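Still not sold on the arm

25 June 2020

I said in April I'd give the Udmont arm until summer before I made up my mind. Well, it's summer. The kit came to 674 dollars before shipping, and I've put over 70 hours into it at the Zirnside workshop, most of them spent on cables and brackets.

The pitch, if you've read the Chornovol forum at all, is that a cheap arm with a wrist camera can help you take old PCs apart. Pull the memory, pull the cards, sort the parts, go get a coffee. There's a long thread full of people who say theirs does this. Very few of them post a whole run without a cut in it.

My doubts start with the latches. A memory slot has a clip you have to push outward with a bit of feel, and you know by the give in your thumb when it has let go. The gripper has no thumb. It has motor current, which on this model is a noisy number that jumps around whenever the elbow moves. I logged 3,824 readings to find a threshold I could trust and I still don't have one.

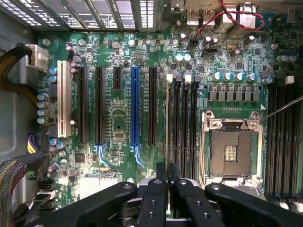

Then there's the wiring. Every case is different, and cables go wherever the last person to close the lid shoved them. Tymofii Lytvynenko, who has the bench next to mine, thinks a better camera would fix that. I think a better camera would give me a sharper view of the same cable getting snagged. We've agreed to stop bringing it up before lunch.

To be fair to the thing, it goes back to a saved position very well. I ran the same approach 18 times with the power supply unplugged and the fingers stopped where I wanted every time. My old belt-driven attempt, the Pravoscombe, never managed three in a row.

But getting to the right spot was never the hard part for me. A screwdriver and a decent lamp get me there too, and I don't have to home them first. I'm going to try softer fingertips and a slower close, and if the clips still beat it I'll sell the base and keep the motors.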